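The Kitchen on the Screen Is Not My Kitchen Yet

I bought an apartment last year from a drawing. More exactly, I bought it from a touch screen in the sales office of a builder named Jarnance, where a young man let me change the floor with one finger. Oak, gray stone, oak again. I enjoyed it very much. I also signed for things that afternoon which I would not have signed for on paper, and I have been thinking about this ever since.

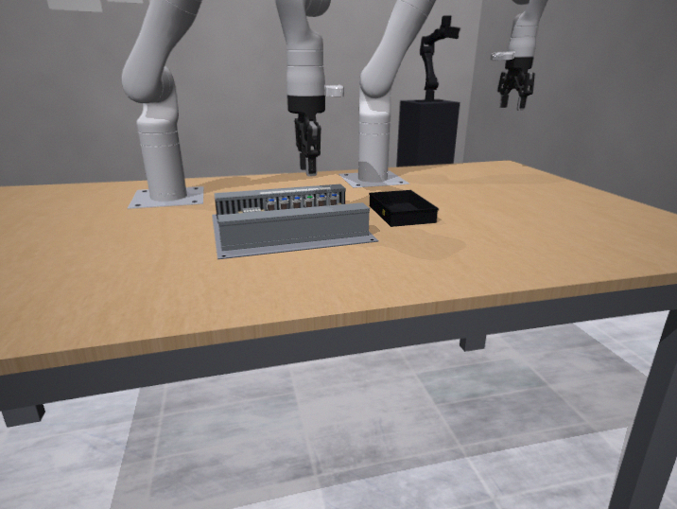
Issue 5

My opinion is simple. The software that shows a buyer the future home should also show, in the same place and in the same size of letters, what the builder has really promised. Today these are two separate worlds. The picture lives on the big screen, and the promise lives in an appendix which you receive by e-mail.

In my case the difference was a window. The program, Drastell, showed the kitchen with a wide window and morning light. The contract plan had a window too, but narrower, with a wall cabinet beside it. When I asked, Sioned Gough from the sales office was polite and answered that the view was "for atmosphere." She was correct according to the law, I suppose. But I had chosen my counter color by that light, and I paid 799 dollars extra for it.

I do not say that such programs are bad. My mother, who cannot read a floor plan at all, understood her own new home in one evening with the help of one. My neighbor Thongchai Inthanon moved a door in his and saw at once that his piano would not pass. For people like them the old way, with a folder and small squares of tile glued on cardboard, was worse.
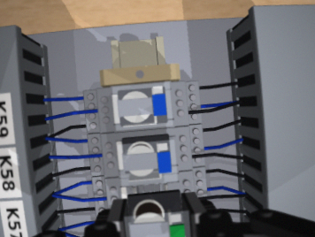 Pinto, October

What troubles me is how the choices are arranged. The more expensive finish is always loaded first. The standard one comes after it and looks a little flat, as if somebody had forgotten to switch on the lamp. Tiruwork Moges, an interior designer with whom I discussed this, believes that it is mostly laziness: the costly materials get a good texture and the cheap ones get an old one. Maybe so. The buyer's wallet does not feel the reason.
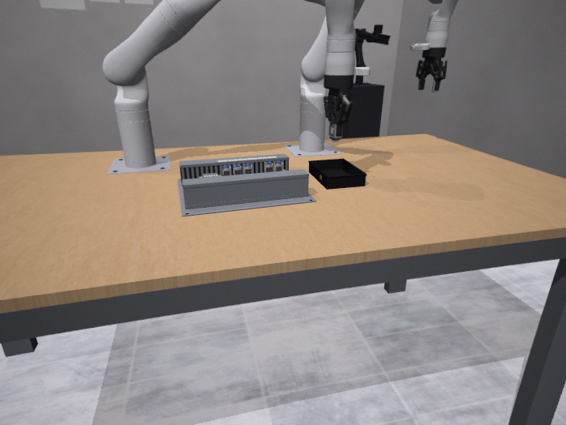 I would ask for 2 changes. First, every item on the screen should carry a mark which tells if it is included, optional, or only decoration. Second, at the moment of signing, the buyer should receive the same views saved with the contract, with the date and the price. In my file there were 3176 lines of specification and not a single view of the kitchen I had been walking through.

Builders will answer that this makes selling slower. It probably does, by an hour or so. I have now lived with my narrow window through one winter, and I would gladly have given them that hour.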